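Section 5: Connecting the drain hose and setting water hardness

Read this section before moving the appliance into its recess. The drain connection is made inside the sink cabinet, and access is limited once the side brackets are fixed.

CAUTION: Disconnect the power at the breaker and close the water supply valve before starting.

1. Remove the transit cap from the end of the drain hose.
2. Feed the hose through the cabinet wall. Fit the supplied grommet to the hole.
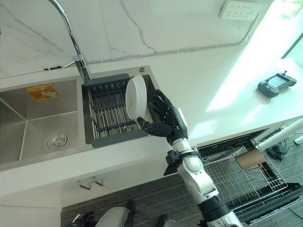
Text: Torkon Technical Publications, Florkcombe office. Revised February.

3. Raise the hose to the underside of the countertop and secure it with the high-loop clip. The loop must be the highest point of the run.
4. Push the hose onto the drain inlet and tighten the clamp. If a garbage disposal is fitted, knock out the inlet plug first and remove it from the chamber.

NOTE: Do not extend the hose with garden hose or corrugated pond tubing. Use the Trinport extension kit only – one kit per appliance. 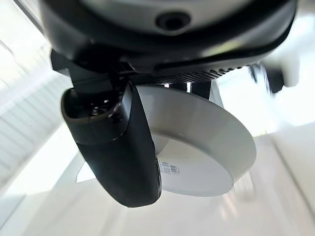

5. Open the supply valve slowly and check both ends of the inlet hose for drips. Restore power, run the Rinse program, and check the drain clamp while the pump is running.

Setting the hardness level

The softener is set at the factory to level 3. Test the supply with the strip in the document pouch and compare it with the chart inside the door. Levels run from 0 to 9.

1. Hold Start for 5 seconds until the display flashes.
2. Press Program to change the level.
3. Press Start to store it.

Fill the salt reservoir immediately before a wash, so that spilled brine does not stand on the steel.
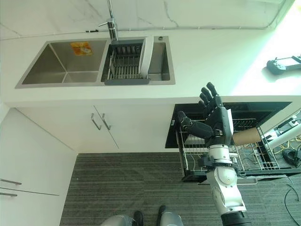
Saraç: On well water I had to go up 2 levels from what the strip showed before the white film on the glasses stopped. Check the strip again after heavy rain.

Torkon reply: Raise the setting one level at a time and run several washes at each level. A setting that is too high uses more salt and can leave glassware cloudy.

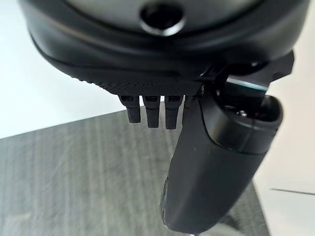
Photos: Trinport Kitchen Studio

If the display shows a drain fault after installation, check the hose for kinks behind the appliance, then confirm that the inlet plug has been removed. Clean the filter before calling for service.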